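Kavard Phish Notes

A set of labeled workplace messages for teaching people (and small classifiers) how social engineering looks once it gets past the mail filter and lands in team chat. There are 2514 messages in this release, written from scratch by people who have spent years on the receiving end of this stuff, and we're really happy to finally have it out in the open!

**What's inside**

Most phishing collections are email, and most of that email is old. Meanwhile the attacks we hear about at work come through chat, through help desk tickets, and through those endless login prompts that show up on your phone at 2 in the morning until you tap "yes" just to make them stop. Kavard is our try at covering that ground.

Each message belongs to a thread. Threads run from a single line up to long back-and-forths where the attacker takes their time, asks about the weekend, and only gets to the password reset near the end. Those long ones are our favorites, and they're also the ones that trip up every simple keyword filter we've pointed at them.

The messages are set inside a made-up company called Dikitz, with its own org chart, its own ticket numbers and its own slightly annoying VPN. Keeping everything in one company means a reader can learn what normal looks like there, which makes the odd request stand out (or not, if it's a good one).

**Files**

- `messages.csv` - one row per message, UTF-8, comma separated, quoted where needed
- `threads.csv` - one row per thread, with channel and outcome
- `labels.md` - the labeling guide, with edge cases
- `splits/` - plain text lists of thread IDs for train, dev and test

The test split holds 222 threads. Please don't tune on it. We split by thread and also by writer, so no writer in the test split shows up in train.

**Columns in messages.csv**

- `msg_id` - string, unique
- `thread_id` - string, joins to threads.csv
- `sender_role` - employee, contractor, it_support, vendor, unknown
- `channel` - chat, ticket, sms, push_prompt, email
- `text` - the message
- `label` - benign, probing, attack
- `tactic` - blank for benign rows; otherwise urgency, authority, favor, fatigue, reward or mixed
- `asks_for` - credential, code, approval, file, info, none

"Probing" deserves a word. It covers messages that don't ask for anything harmful yet but only make sense as a lead-in, like asking who handles badge resets when the manager is out. Annotators disagreed on this label more than any other, and we kept both raw votes in `threads.csv` under `probe_votes` so you can make your own call.

**How it was made**

Writers worked from short scenario cards. A card gives the attacker's goal and one thing they already know (a project name, a manager's vacation dates) and leaves the rest open. A second writer played the employee and was free to comply, stall, report it or just ignore the thing, as real people do all day long. Then two annotators who hadn't seen the card labeled the thread. 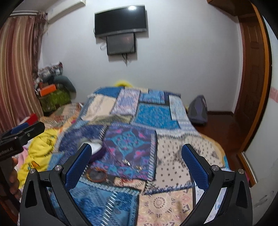

*Black gripper fingers with blue mesh-textured pads.*

After labeling, everything went through Jider, our little cleanup script, which swaps out any phone number, domain or address that could belong to someone real. Domains all end in `.example` or `.test`. Jider is pretty blunt, so you'll find a few spots where it ate a harmless part number or an innocent meeting room. We left those in for this version.

**Quick start**

Load the messages and join the threads:

 import pandas as pd
 m = pd.read_csv("messages.csv")
 t = pd.read_csv("threads.csv")
 df = m.merge(t, on="thread_id", suffixes=("", "_thread"))

Watch the suffixes - both files have a `channel` column, and in threads that hop from chat to SMS the two won't match. The thread-level one is where the conversation started.

**Baselines**

The Sugiyama baseline (bag of words plus logistic regression, nothing fancy) gets around 70 percent of attack messages right on dev, and it's noticeably worse on anything tagged `favor`. Friendly attackers are hard! Code and settings are in `baselines/sugiyama/`. If you beat it with something small enough to run on a laptop, open an issue, we'd love to link it.

**Good uses**

Training sessions, tabletop exercises, classroom work, testing a chat-side warning banner. Several of the longer threads read well out loud, with one person playing each part and the room shouting when they'd hang up.

**Known gaps**

- English only, and mostly American office English
- No voice calls, though some threads mention one
- The share of attacks is far higher than in any real inbox, so don't read base rates off it
- `push_prompt` rows have very short text, and a model can learn the channel from length alone
- Dikitz staff are suspiciously polite

Please don't use the attack threads as templates for unannounced tests on people who haven't agreed to that kind of program.

**Changes**

- 0.3 - probe votes added, splits redone by writer, message IDs now stable
- 0.2 - first version with tickets and SMS, up from the 1000 chat messages in 0.1
- 0.1 - chat only

**License**

CC BY 4.0 for the data, MIT for Jider and the baseline code. Cite it as "Kavard Phish Notes, version 0.3".

Contact: open an issue in the repository | © Kavard contributors | Back to top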